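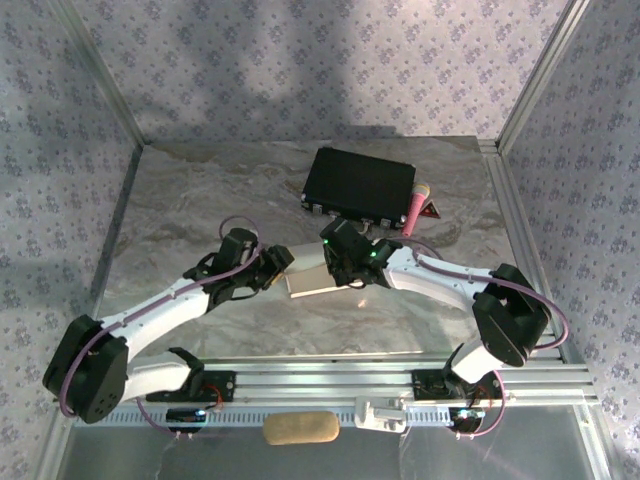 Stevilwood play corner, monthly check, September

Done at 8:30, before anybody was in. My comments are next to each item, sorry about the rambling!

Tabletop, gray marble pattern: OK. I ran my hand along the whole front edge and found no chips. Wipe it with the Willems spray only, please, the other one leaves it sticky.

Floral wall panels: OK, with a note. I love the lavender, but one panel gives a little when I push on it. Check again next month.

Corner posts: OK. Nothing sharp at kid height (I checked on my knees, which I regret).

Beige board: OK. Corners are fine and I didn't get a single splinter. If you ever do, bin it.

Pink handheld microphone: OK. I tugged the yellow mesh head pretty hard and it stayed put. Still needs a proper wipe after every singalong, you know why.

Little red warning triangle: FIX. It's small enough that I'd keep it away from the under 3s. Top shelf of the Funeo cupboard until we decide.

Cables: OK. Keep them up off the floor, and please don't run an extension cord from room 17 again.

Black box with the connectors: OK. No drinks on the table, and yes, that includes my coffee.

Score: 98 out of 102, our best yet! Next check goes on the Clitilside sheet.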